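MEDIA RELEASE

Clalholm school bag library reopens in December, zips and all

The Clalholm Bag Library will open its doors again in December with 1076 bags on the shelves and a firm new policy on bananas.

The library lends school bags, pencil cases and readers to any family in the district, free of charge, for a full school year. Last year it made 1386 loans. Most came home again. A few came home with lunch still in them, and the organisers would like a word.

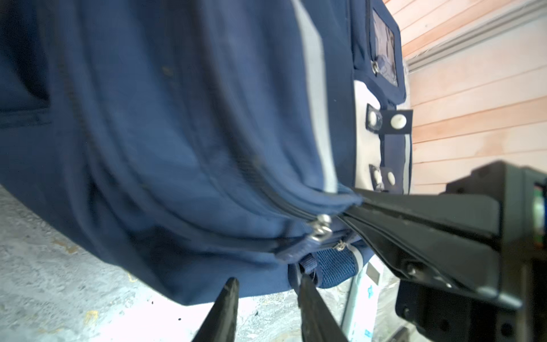 Borrowers will find the paperwork has shrunk to a single page. The old form asked for two proofs of address, a grandparent's maiden name and a preferred colour, and only the colour was ever read.

"We used to take longer to lend a backpack than the bank takes to lend a house," said coordinator Yolanda Cáceres. "Now you sign, you pick, you go."

Gallow Hall will host the opening, from 9 am until the sausages run out. Repairs will be done on the spot at the Relix bench, where 400 replacement zip pulls are waiting in a biscuit tin that has disappointed many people looking for biscuits.

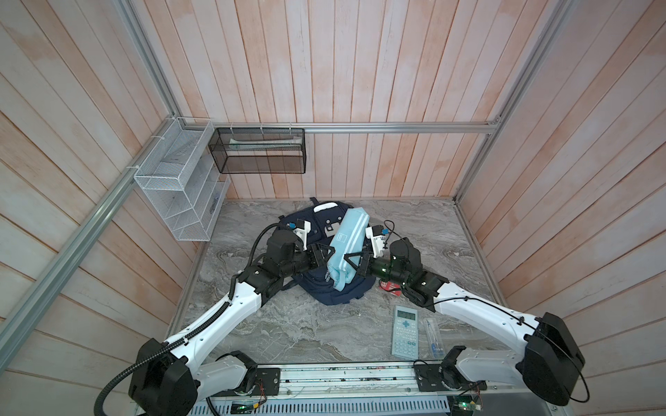
Berhanu Chala said his three kids had been through five borrowed bags between them and he still couldn't get any of them to empty one on a Friday. He would also like the library to stock bigger pencil cases, as the youngest refuses to travel with fewer than two rulers.

The request has been noted. So has the one for bags that carry themselves.
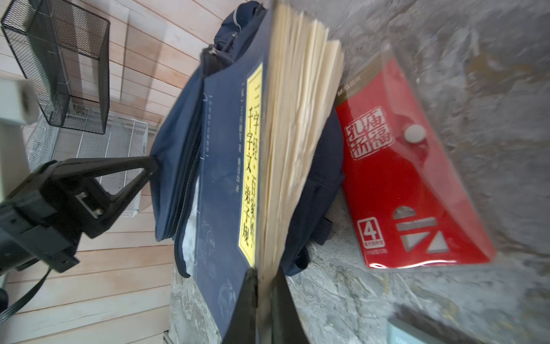
Books can be borrowed in any language the shelves can offer, and donations in good nick are welcome until the week before opening. Encyclopaedias are not. The library has encyclopaedias.

Media contact: Izzati Purba, Clalholm Bag Library, care of Gallow Hall. Please ring after 10 am.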